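Wrist view, side view, and what I kept

The kitchen set is finished, or finished enough to train on. I have been collecting demonstrations in simulation since November, all in the same family of rendered kitchens, and these notes cover the part that took the most time: deciding which episodes go into the training set and which stay on disk.
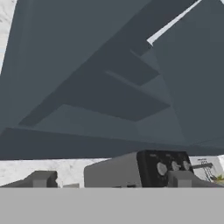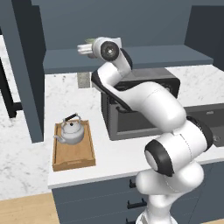 Same kitchen through two cameras, the second one showing the arm over the counter.

The arm is teleoperated. Each episode is stored as joint positions, gripper command, the camera streams and one line of text giving the task. I write that line before I start driving. In the first batch I wrote it afterward and the wording drifted toward whatever I had ended up doing, so a failed pick got logged as a successful push. Those episodes are gone.

Camgate was what I called the recorder in early notes. The name in the repo is Camimgate, so please search for that one. It writes the streams at a fixed rate and drops nothing, but it will happily start before the renderer has loaded its textures. I now discard the first 17 steps of every episode in the loader. The raw files are untouched.

Layouts

There are 8 layouts. Counter material, cabinet color and appliance positions change between them, and the arm base moves along the counter. I recorded 100 episodes per layout and held out one layout, Kollarley, for evaluation. Kollarley has the sink on the opposite side from all the others. A policy that has memorized a reach direction fails there in the first few seconds and saves me the cost of a full run.

Small objects are placed at random within a region. Large appliances stay where the layout file puts them. I tried moving the large ones too and got a lot of starts where the arm was already in contact with something – the physics resolves this by throwing the object across the room.

Close geometry

Views taken near furniture are the hard case. A single cabinet or shelf can cover most of the pixels, and the part of the image that matters for the task shrinks to a strip. My first filter rejected any episode where one flat region covered more than a set share of the image for too long. It removed a lot of slow, careful approaches and kept the fast sloppy ones, so the trained policy was fast and sloppy.

The current filter looks only at the outcome and at total joint travel. Episodes with a blocked view stay in, provided the second camera has the gripper in view for part of the same stretch. The loader passes both streams and the model can weigh them as it likes.

Numbers, such as they are

I trained 6 policies with the same settings and different seeds. The spread between seeds was larger than the gap between the old filter and the new one on the training layouts. On Kollarley the new filter was better for every seed. I would want a second held-out layout before saying more than that.

Open items

Gripper commands are still logged one step late relative to the images. I correct for it in the loader and would prefer to correct for it in Camimgate.

Task lines need a spelling pass. "Kettel" is in there more than once.

The layout called Thepsuriya has a drawer with an inverted joint limit. Any episode that opens it should be skipped until I rebuild the file – the skip list is next to the loader config.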